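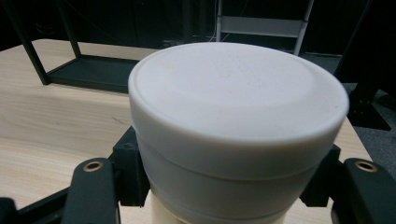

Comparing Two Sets of Finger Pads on a Hand-Held Gripper

Ruxandra Marinescu
Final project report, Giltby workshop course

Last updated: 7 August 2020

1. What the project was for

The hand-held gripper in our lab is used to record how a person picks things up, so that the same motions can later be replayed on an arm. It has two fingers, a camera that looks down between them, and a trigger. It works well on boxes and small tools. It has always been worse on wide, round, smooth objects, and large plastic jars were the ones people complained about most.

My project compared two sets of finger pads on that gripper. The first set, which I call the flat pads, is the one the gripper came to me with. The second set, which I call the Steiner pads after the student whose drawing I started from, has angled faces meant to touch a curved surface in more than one place. I wanted to know if the angled faces were worth the extra printing time, and if they would cause problems for the camera.

2. Setup

All lifts were done over a wooden table. The main test object was a white plastic jar with a wide screw lid. It has smooth sides and takes up nearly all the opening of the gripper, which leaves little room for a bad approach. I used the jar empty and then filled with dry rice. It weighed 1,683 grams filled for the flat pads. When I changed over to the Steiner pads I refilled the jar and did not level it the same way, and it came out at 1,772 grams. I did not notice until I was writing up the weights. The Steiner pads were therefore tested with the heavier jar, and I have left the results as they are.

The pads were printed in black plastic on the Corkeck printer, 3 mm walls, no supports. Each one is held on with a single screw. I put a thin strip of rubber on the contact face of both sets so that the surface would be the same and only the shape would differ.

3. How a lift was done

I stood at the table, opened the gripper fully, lowered it over the jar, closed the trigger until the fingers stopped moving, lifted to the height of a block I had set beside the jar, held, and put it back down. A lift was marked as clean, slipped or dropped. Slipped means that the jar moved against the pads but stayed up.

I did all the lifts myself. For a fair test it would have been better to have a second person who did not know which pads were on, but it is hard to hide the pads from someone holding the tool.

I also changed the grip height. On the high setting the pads closed just under the lid. On the low setting they closed on the lower part of the body. There is a shallow groove running around the jar down there, and I wanted to see if it mattered.

4. Results

With the jar empty there was no difference worth reporting. Both sets lifted it cleanly at both heights.

With the jar full, the flat pads slipped often on the high setting. The slip was nearly always a rotation, where the jar tipped forward between the fingers and the lid came toward me. A flat pad touches a cylinder along one narrow line, and the jar can pivot on it. The flat pads were better on the low setting, but I dropped the jar twice there, both times when I had closed one finger on the edge of the groove.

The Steiner pads held the full jar cleanly in most lifts at both heights. When they did slip, it was a small downward slide and the jar stayed straight. They were less affected by the groove, and I had no drops with them.

The angled faces made the approach harder. The pads stick out farther into the opening, so the gripper has to be centered well before it goes down. I touched the lid on the way down several times and had to start again. I did not count these as failed lifts, but anyone recording motions for an arm probably should, as the bump shows up in the recorded path.

5. What the camera sees

Both fingertips need to be in view through the whole lift for the tracking to work. I was worried that the larger pads would hide them. They did not. The brass-ringed holes at the ends of the fingers stay clear of the pads and were easy to find in the recordings, even against a dark floor.

The jar caused more trouble than the pads. A plain white lid has very little on it for the software to follow, and when the jar is held close it covers much of the table. In those stretches the position estimate depends on whatever is left around the sides. The wood grain helped. The dark part of the room behind the table did not help much. I repeated a few lifts with the lights at the back turned on, and the track was steadier, but I did not do enough of them to put a number on it.

6. Problems

The first pair of Steiner pads cracked at the screw hole. I had tightened them too far. The second pair was printed with a thicker wall around the hole and lasted to the end.

The rubber strips picked up dust from the jar and from my hands. I began wiping them between sets of lifts, but not from the first day, and some of the early slips with the flat pads may come from that.

I had planned to include a glass bottle from the Lurbridge set. After the two drops I left it out.

7. What I would use

For wide round containers I would use the Steiner pads. For boxes I would go back to the flat pads, which are quicker to line up and easier to print. Changing over means one screw on each side.

The pad files and the lift sheets are in the project folder. In September the gripper goes to the next group, and I have asked them to repeat the full-jar lifts with the weight matched and with two people doing the lifting.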